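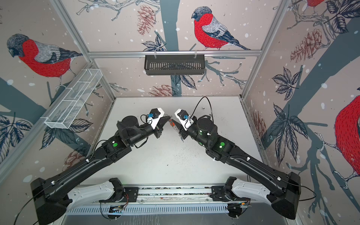
4.3 Weekly cleaning. The Dastmont sheet says to wipe the table every 4,000 cycles. I doubt it. Dark specks collect under the grippers well before that, so go by what you see.

1. Park both arms and cut power.
2. Brush toward the rail, then vacuum the vent slots. 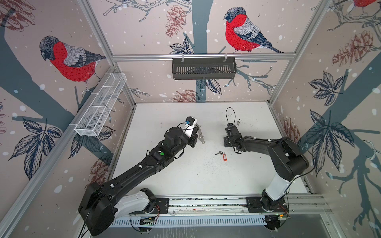
Ultach Cell Maintenance, Bench 5

3. Check the cable loop at each wrist. Supposedly it never snags. Check anyway.

CAUTION: Lift keys off by hand before brushing.
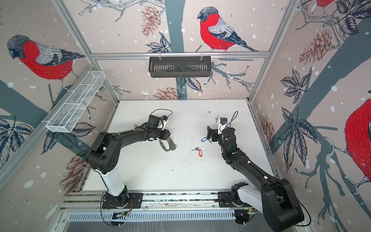 Fig. 16. Red tag on the floor, blue tag raised.

4. Log it with Omolara Garba.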